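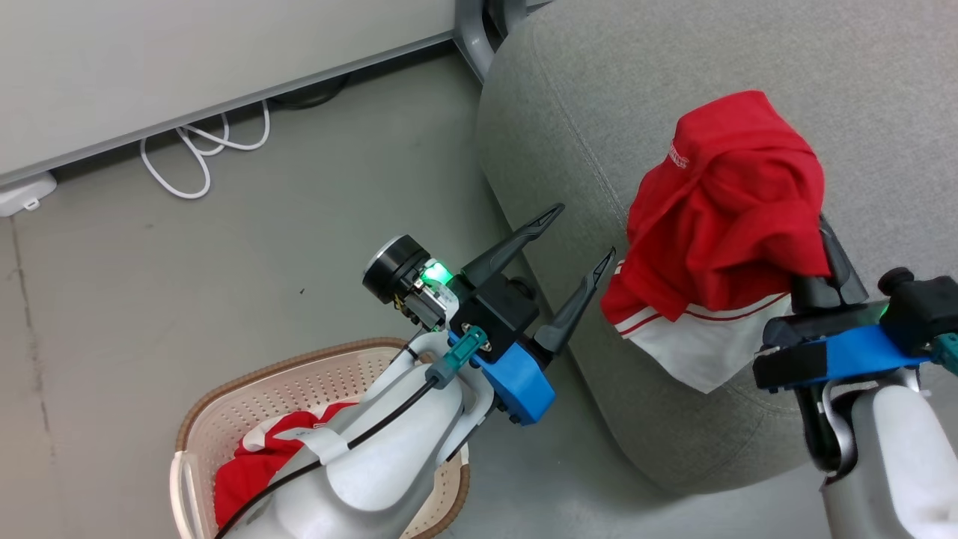

Chapter 4
Fibers, Finishes and What Happens in the Wash

When I was 19 I turned a whole load of my roommate's white towels pink, and I've been interested in textile chemistry ever since. (She has not been interested in me ever since, but that's another book.) I had no idea what I'd done wrong. The water was warm, the soap was the good kind, and one new red T-shirt had gone in with everything else. By the end of this chapter you'll be able to explain that load of towels from start to finish, and a few of your own disasters too.

We spent Chapter 3 on how yarn gets spun and knitted. Now we follow the finished cloth home. Most of a garment's life is wearing and washing, and that's where the choices made at the mill start to show! Cotton swells when it takes up water. Polyester hardly does. Wool has tiny scales that hook onto each other when you rub it in hot water, and then you own a very small sweater.

Color is the part students always ask me about first, so we'll start there. A dye can be chemically bonded to the fiber, or dissolved inside it, or just sort of hanging on. Reactive dyes on cotton do bond, but some of the dye never finds a partner and has to be rinsed out before the cloth is sold. If the rinsing is rushed, the leftover dye ends up in your machine. Reds get most of the blame for this – deep blues and blacks can be every bit as bad.
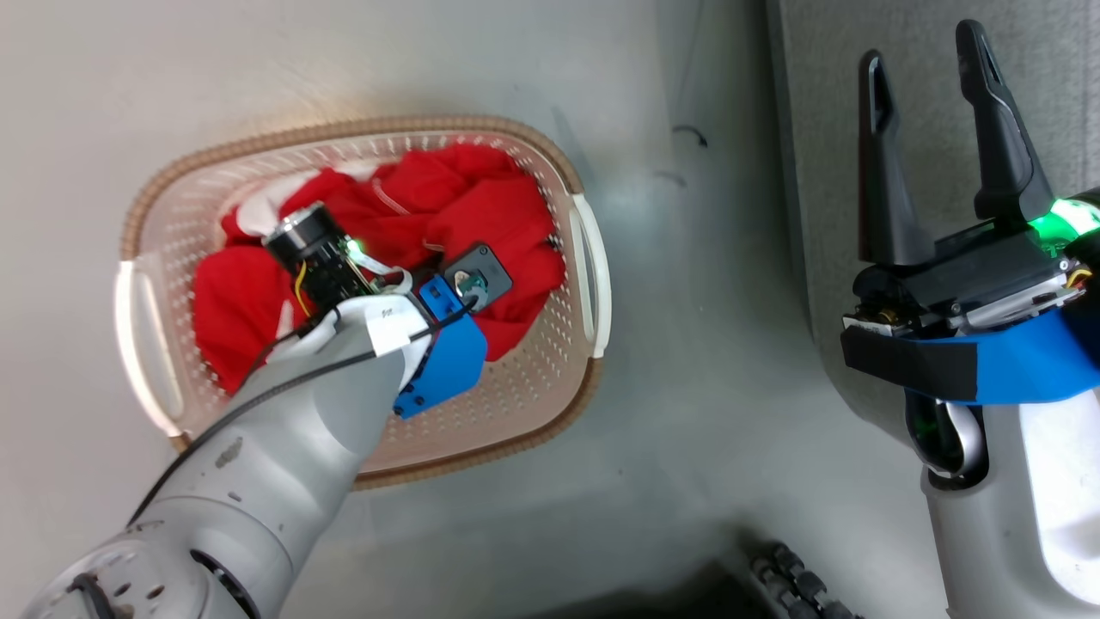 Irén Szekeres wrote to me after the first edition to say I'd been too easy on detergent: she had run 32 wash cycles on the same cotton jersey and found that the amount of detergent mattered more than I'd let on, especially in hard water. She was right, and Section 4.3 is longer now. Her swatches are in the color plates at the back.

Before you read on, dig out something you've owned for years and look at the inside of a seam, where the light doesn't get to it. Compare it with the outside. Write down the fiber content from the label and keep your notes handy, as you'll need them for the fading exercise in Section 4.5.

Words to watch for in this chapter: colorfastness, crocking, surfactant, hydrophobic, felting, pilling.

4.1 Why water gets into some fibers and not others

Let's begin with a drop of water on a piece of cotton.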